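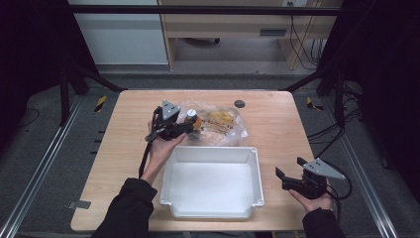 Second Seasons: What Viewers of Skoka Wanted and What They Got

Project report, Popular Media module

1. Background

Skoka is an animated series about a ferry pilot, Perron, who loses her licence and takes work on a salvage boat. The first season ended with the boat stuck in ice and the crew split between two camps on the shore. A second season was announced in March, and for months afterwards fans argued about what it should contain. I wanted to find out how far those wishes matched the season that was finally shown, and whether viewers who had written down a wish were harder to please than viewers who hadn't.

I chose Skoka because its fan forum, Kornance, keeps all its old threads open to read. Many forums for older series have closed or lost their archives.

2. Material

I used two sets of posts from Kornance. The first set is 1028 posts written between the announcement and the first new episode. The second is 1364 posts written in the month after the last episode. Posts with only a picture or a single word were left out. I also left out the thread on voice actors, as it had been locked twice and large parts were missing.

I watched both seasons in full, the second one twice, with English subtitles. The subtitles changed between the first showing and the later release, and in episode 5 this affects the meaning of a line that many posts discuss. I used the later version.

3. Method

Each post in the first set was given one main wish. The groups were: more of Perron's past, a rescue from the ice, a larger part for the engineer Urberg, the return of the opening song, and other. Posts in the second set were marked as pleased, displeased or mixed. Where a user had posted in both sets I put the two posts side by side. There were 60 such users, fewer than I had hoped for.

I did all the marking myself. A second reader would have made the results safer, above all for the mixed group, where I changed my mind on several posts.

4. Results

The most common wish was a larger part for Urberg. In the first season he has few lines and is mostly heard from the engine room. The second season gives him two whole episodes, and the posts on those episodes are the warmest in the material.

The rescue was the second most common wish. It takes place in the first ten minutes of the season, and many viewers thought this was too quick. Several wrote that they had waited a long time for something that was over before the titles.

Perron's past is hardly touched. There is one short memory of her first boat, without speech. Posts about this are mostly displeased, although some users liked being left to guess.

The opening song was replaced. Complaints about the new one are frequent in the early threads and almost gone by the later ones.

Among the users found in both sets, those who got their wish were not clearly happier with the season as a whole. The ones who had asked for the rescue were the least content.

5. Problems

Forum users are not typical viewers. People who liked the season well enough and moved on to something else don't show up here. The moderators of Kornance also merge threads from time to time, so a post can end up under a title its writer never saw.

6. Further work

The same marking could be tried on the posts about the Skoka comic, which has its own section on the forum and a different group of regular users. The comic follows Urberg from the start.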